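Projects > Primotby > Shetty Outdoor Kit > README

Overview Files Releases Issues Wiki

Shetty Outdoor Kit: sample walks and data card

Hello, and thank you for downloading this. The sample pack goes with the Shetty Outdoor Kit, our add-on for people who already own a legged robot and would like it to go for walks and come home with something worth keeping. We get a lot of mail asking what the recordings look like before anyone spends money on the kit, and it seemed kinder to put a decent pile of them in one folder than to keep sending out the same three clips, so that is what we have done.

The pack holds 548 clips from 27 walks. All of them were recorded outdoors, in daylight, with the kit set up exactly as it leaves our bench, and nothing in the video has been sharpened, stabilized or color corrected. If you're shopping, please judge us on the raw files and not on the little reel at the top of the store page (Gayan cut that one to music and we're all very fond of it, but it is a reel).

What comes in the kit

- the recorder and its bracket
- the camera head and its cable
- a rain cover, which you should fit before you need it
- a year of Liveo, the web viewer we use for sorting and tagging walks

You supply the robot. The bracket fits a standard accessory rail, and there is an adapter plate for the older narrow rail if you ask for one when you order. Please do ask! We've mailed a good many plates separately and it always takes longer than it should.

What is in the folder

clips/ has the video, one file per clip, named by walk and then by order within the walk.
stills/ has 3000 single pictures pulled from the clips, for anyone who only wants to try a segmentation model and has no use for motion.
logs/ has the body pose and the commands sent during each walk, as plain CSV.
notes/ has the operators' notes, typed up by Tharushi Nanayakkara, spelling left alone.

The first column of every log is time since the recorder started, in seconds. It is not the robot's own clock. If you want both, the second file with the same name and "_sync" on the end gives you the pairs, and there's a short script in tools/ that does the joining for you.

Ground and light

Most of the walks mix short grass with some kind of hard path, which is what our customers (grounds crews, survey people, a couple of university groups) mostly ask about. The three stills here come from the Drandon set and give you a fair idea of the ground. 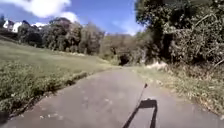
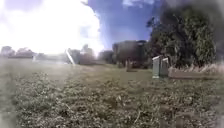
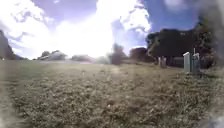 DRANDON, December

We chose Drandon because the surfaces change without much warning. On the asphalt you get the robot's shadow stretched out in front, boxy body and two legs and that long thin line going up to its little knob, and it's a lovely test for a path detector, as a good few of them will cheerfully call a shadow an obstacle. Reynaldo Padilla's first model did exactly that for an entire Wednesday. The dark sunken edge on the left of the path is worth a look too if your planner cares about where pavement stops and grass starts.

The two grass stills are harder work. The strong light in the sky bleaches out part of the horizon in both, and the paler, flatter band through the grass is faint enough that our own annotators disagreed over where it begins. We kept their disagreement in the labels (see below) and didn't try to settle it. Both also have a pair of pale upright shapes standing side by side on the right, and if you're testing how well something holds on to a landmark as the view changes, uprights of that kind are a good place to start.

Labels

There are four classes: paved, grass, upright, and unsure. That is a short list, and we know it. We began with a much longer one and Oluwaseun Aliyu, who ran the labeling, talked us down after the first batch came back with people arguing about what separates a shrub from a small tree. "Upright" covers posts, slabs, boxes, trunks and anything else the robot should walk around. "Unsure" means the annotator looked properly and still couldn't say, usually because of glare or soft detail near the edges of the picture. Please don't throw the unsure regions away when you train. Mask them out of the loss if you must, but keep them in the scoring, where they'll tell you something.

Sky is not labeled at all. Several people have written to ask, so there it is in print.

What the pack won't tell you

It has no night walks and no snow, and no stairs either, though the kit is happy enough on stairs. Glare is common, and faces are not: we dropped any clip where a person could be recognized, which means you shouldn't use this pack to judge how a robot behaves in company. It also says nothing about battery life, as that depends far more on your robot than on our recorder, and we'd only be guessing at your hills.

The Drandon walks share a lot of scenery. If you split the clips at random you'll end up with nearly the same view in both training and test, and your numbers will look wonderful and mean very little. Split by walk. There is a suggested split in splits/by_walk.txt, and Sajib Haque will be grateful, having answered that question many times.

Getting started

Unzip the folder somewhere with room to spare, then run tools/check.py first. It compares every file against the manifest and prints the names of anything missing or short. If it prints nothing, you're fine. After that, tools/show.py followed by a clip name opens the video with the labels drawn over it. Press L to turn the labels off and on, and use the arrow keys to step.

Liveo users can skip all of that and import the folder directly under Walks > Add. Large imports can sit at the last step for quite a while with no sign of life, so make yourself some coffee and leave it be. Closing the tab means starting again.

License and manners

The pack is free for research, teaching and for trying out the kit. If you'd like to use it in something you sell, write to us first and we'll sort out a simple agreement. When you publish, "Shetty sample walks, Primotby" is plenty by way of credit. We do like seeing what comes of it, so send a link if you remember.

Mistakes in the labels go in the Issues page with the clip name in the title. Questions about orders, plates and rain covers go to the shop inbox, which Gayan Roy reads every morning.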